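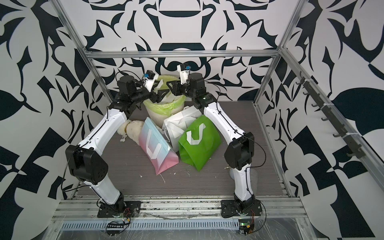
Broltov opens orders for its two-armed tidying bench, with shipping to follow in March

If you have been waiting for a two-armed robot bench that a small shop or a school lab could realistically put in a corner, Broltov would very much like to hear from you. The Grerton company opened its order book on Saturday for the Rellus, a self-contained work cell with a pair of white arms, a two-finger gripper on each, and a little camera at each wrist looking down at whatever the fingers are about to pick up.

The price is $2289 for the complete kit, and we'll admit we read that line of the announcement twice. It covers both arms with their mounting plates, the aluminum frame, the control boards and the cabling. What it does not cover is a computer to run it all, so anyone working out a budget should leave room for one, and shipping outside the region is quoted separately.

What sets the Rellus apart from the other bench kits we have written up in this column is the kind of job it is meant for. Most of them arrive with colored blocks and a stacking exercise, and there is nothing wrong with that (we have spent many a happy afternoon on blocks), but Broltov has gone after household clutter. The work shown here is cleanup around a lined trash bin, with paper scraps in the bin, shopping bags leaning in front of it, a fluffy plush thing off to one side and white crumbs scattered over the floor panel. Soft, floppy items like these are hard on a gripper, as anyone who has tried to get one to take hold of a bag handle will know, and having a second arm to steady things ought to be a real help.

The starter library has 20 tidying routines, all of them editable, and Broltov says more will be added through the year at no charge to early buyers. Owners can also record their own by guiding the arms by hand, and share the results with other owners if they feel like it. We have not had the chance to try that part yet, so we will hold off on saying how easy it is.

The walls deserve a word too! Broltov sells the enclosure with printed panels, and the black-and-white leaf and scroll pattern is one of the choices. It is a bold look, closer to a nice old wallpaper than to anything you would expect on lab equipment, and we are rather fond of it. Plain panels are available for the same money. The row of small black hooks on the side rail is a thoughtful touch as well - we can never have too many places to hang things.

The first batch is limited to 192 units, with a maximum of 2 per customer, and deposits are refundable until the kit leaves the warehouse. Assembly should take about a day for someone comfortable with a hex key. Those who would prefer to have it put together for them can order through Valentini, the Grerton dealer, which is offering setup and a morning of training for an added fee, and will have a Rellus running on its shop floor from 10 a.m. every Saturday until the first batch is gone.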